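How Do You Teach a Robot to Tidy a Jewellery Box?

By Hadiza Iyamu 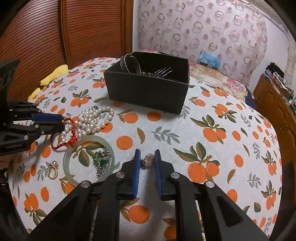 Why can't we just tell a robot what to do?
Robots don't understand a job the way you do. If someone says "pick up the ring", you already know what a ring feels like and how hard to squeeze. A robot has to learn all of that, and one of the best ways for it to learn is from a person who shows it how.

Learning by copying

Think about how you learned to tie your shoelaces. Somebody probably sat next to you and did it slowly while you watched. Then you had a go, got in a muddle, and had another go. Robots can learn a bit like that too!

One way is to give a person a pair of grippers to hold, one for each hand. A gripper is a robot's version of a finger and thumb. It has two jaws that open and close, and soft-looking pads on the inside. The blue pad on one of the jaws in the picture has tiny ridges, a bit like the lines on your fingertips.

The person does the job using the grippers in place of their fingers. A camera on the gripper records what is in front of it. Later, a computer studies the recordings and looks for patterns. Where did the gripper go first? When did the jaws close?

Another way is remote control. The person sits at a set of controls, and a robot arm follows every move they make - push forward and the arm goes forward, twist your wrist and its wrist twists too. It's a lot like a video game, except the things you bump into are real.

Why jewellery is so tricky

Jewellery is a brilliant test because every piece behaves differently. A bangle is stiff and keeps its shape. A string of pearls flops all over the place and piles up in a heap. A cord bracelet dangles from wherever you grab it. A thin chain can get into a terrible tangle (ask anyone who owns one).

And then there are the little things! A flower-shaped ring is so small that the tips of the jaws have to be in just the right spot. Even a tablecloth covered in oranges and leaves makes the job more interesting, as the robot has to work out which shapes are things it can pick up and which are only printed on the cloth.

How many times do you have to show it?

Lots! At the Wernus Robot Club in Derngate, we started with 50 goes at putting one bracelet in a box. Our robot learner was hopeless. We did 300, and it got better. By 500 it could usually manage, even when we moved the box.

Try it at home

Grab two pairs of kitchen tongs and an empty box. Put 8 small things on the table, some stiff and some floppy, and move them into the box using only the tongs. Then ask a friend to watch you and copy exactly what you did. Which thing was the hardest to pick up?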